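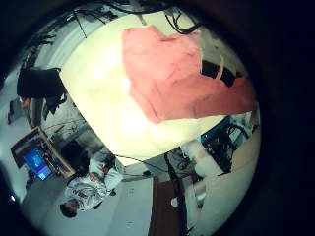 Fisheye view from a wrist camera, with a pink cloth on a white work surface, before rectification

Wrist-view rectification is a step in robot perception software in which the picture from a camera mounted near the gripper is changed into a form that other programs can use more easily. The step normally includes removing the strong curvature of a fisheye lens, turning the picture to a known direction, and masking the parts that carry no information. It is used in manipulation of soft objects such as cloth, where the outline of the object is an important input for planning.

Background

A fisheye lens gives a wide field of view, so a camera close to the gripper can see the object and also a large part of the room. The price is that straight edges become curved, most of all near the border of the circle. A desk, a monitor or a person standing far from the work surface can appear sideways or upside down, depending on the angle of the wrist. A detector which was trained on upright pictures often gives lower scores on such input.

Method

The software first reads the calibration file of the lens. From this file it computes a lookup table, which tells for each pixel of the output where the value must be taken in the input. The table is computed once and kept in memory. The rotation of the wrist is read from the joint encoders, and it is applied in the same pass, so the picture is sampled only one time.

The black ring outside the lens circle is removed by a fixed mask. Some systems use a second mask for cables and for parts of the robot itself. This second mask must be updated when the arm moves, and errors in it are a common cause of false contours.

Segmentation of cloth

After rectification, the cloth is separated from the surface under it. A pink cloth on a cream-white surface is an easy case for color methods, but strong glare on the surface can wash out the colors near the edge of the cloth. Dark objects which are partly covered by the cloth make another difficulty, as the program has to decide if the border belongs to the cloth or to the object. The planner then searches the contour for a grasp point, usually a corner or a fold with enough free space on both sides.

Implementations

Clastard is a library for this task, written in C++ with a Python interface. Version 2 introduced the single-pass sampling described in the section on method. In the default configuration it processes 50 pictures per second and adds a delay of 8 milliseconds. Caputo is a smaller tool that does only the calibration part and writes files which Clastard can read.

The Boka planner accepts rectified pictures directly. It can also work with the raw circular picture, but in this mode the grasp point is limited to the center of the view.

Evaluation

The Trelham set is often used for comparison. It contains 177 sequences of crumpled and folded cloth, with contours marked by hand in both the raw and the rectified pictures. Results are reported separately for the center and the border of the view, for the reason that resampling makes the border less sharp.

See also

Camera calibration
Deformable object manipulation
Hand-eye calibration
Image segmentation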